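Windon Countertop Coating: Frequently Asked Questions
Last revised 15 September 2025

What is Windon?
Windon is a two-part gloss white coating for worktops, benches and shelving. It is sold as a kit with base, hardener and a mixing stick. The Isar primer is sold separately.

Which surfaces can be coated?
Laminate, sealed wood, MDF and most tile. Bare metal needs the Isar primer first. Silicone-treated surfaces are not suitable, and sanding does not fix this.

How far does one kit go?
The small kit covers 3 square meters in two coats. Porous board takes more. Edges and cutouts count toward the total and are often left out of the estimate.

What grit should I use?
Sand with 300 grit between coats. Coarser paper leaves lines that show through the gloss. Wipe with a lint-free cloth and let the surface dry before recoating.

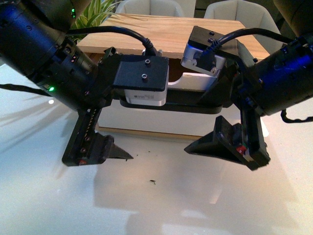
P. Mwakalinga

How long before the surface can be used?
Light use after two days at room temperature. Full hardness takes nine days. Do not leave rubber feet, mats or cables on the coating during that period, as plasticizers can mark it.

Can I apply it in an unheated garage?
Not below 50 °F. From November on, most northern garages are too cold overnight even if the afternoon reading is fine. The overnight low is the figure that matters.

Why did I get small craters?
Oil or wax on the surface, in nearly all cases. Let the coat harden, sand flat, degrease and recoat. Adding thinner makes the problem worse.

What is the difference between 804 and 309?
804 is the standard hardener. 309 is the slow version, for large tops and warm rooms, and gives roughly twice the working time. The mixing ratio is the same. Do not blend them.

Is it heat resistant?
It tolerates a warm plate. Use a trivet for pans straight off the burner.

How do I clean it?
Dish soap and water. No scouring powder, no bleach, no melamine sponges. Dull spots can be brought back with a fine automotive polish.

Where can I return an unopened kit?
To the Dullivthorpe warehouse, with the packing slip. Opened hardener cannot be returned.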